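Funthorpe Winter Sky Time-Lapse Set

Version 2

Overview

The Funthorpe set holds 198 time-lapse sequences of winter weather, shot from fixed rooftop and window positions. It was put together for work on snow depth estimation, cloud motion and visibility. Each sequence covers one continuous recording session. Sessions were started before the forecast onset of snow, fog or freezing rain and stopped when the card filled or the weather cleared.

Maintainers: Heiðrún Bjarnason (capture, site records), Khoa Chu (processing, releases).

Contents

sequences/ — one folder per session, numbered JPEG stills
previews/ — one H.264 video per session, 30 frames per second, no audio
sites.csv — site code, facing direction, height above ground, glass or open air
sessions.csv — session code, site code, start and end time (local), interval, weather label
depth/ — snow stake readings, where a stake was in view
tools/ — scripts for renaming, deflicker and preview rendering

Capture

Stills were taken at a fixed interval of 15 seconds. Focus and white balance were locked at the start of each session. Exposure was left on automatic with a limit on shutter time, so sequences that run through dusk show small steps in brightness. The deflicker script reduces these steps in the previews only. The stills are as written by the camera, apart from renaming.

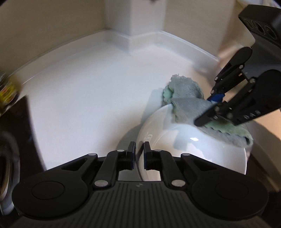
Clock drift was corrected per session against a reference time noted at card removal. The correction is linear. Where the note is missing, the field clock_ok in sessions.csv is set to 0 and the times should be treated as relative.

Labels

Weather labels are snow, sleet, fog, rain, clear and mixed. Rafsan Munshi and Ngân Ninh labeled every session separately from the previews. Where they differed, the session was marked mixed and both original labels were kept in the columns label_a and label_b. Labels apply to the whole session. There are no per-frame labels.

Stake readings are given in centimeters, read by eye from the stills. Readings stop where drifting snow hides the base of the stake.

Known issues

Window sites have reflections after dark, mostly from indoor lights.
Lens heaters were not fitted until October of the second season. Earlier sessions contain frosted stretches, flagged in the column frost.
The preview renderer drops the last frame when a session has an odd number of stills.
Site codes changed between versions 1 and 2. Use tools/map_sites.py to convert old lists.

Privacy

Sites facing a street were masked below the roofline before release. Masked areas are flat gray in both stills and previews. Report anything missed and the session will be pulled and masked again.

Changes in version 2

Added the depth folder. Replaced the preview encoder settings. Removed duplicate stills left by a faulty card reader — thanks to Cường Âu for the report.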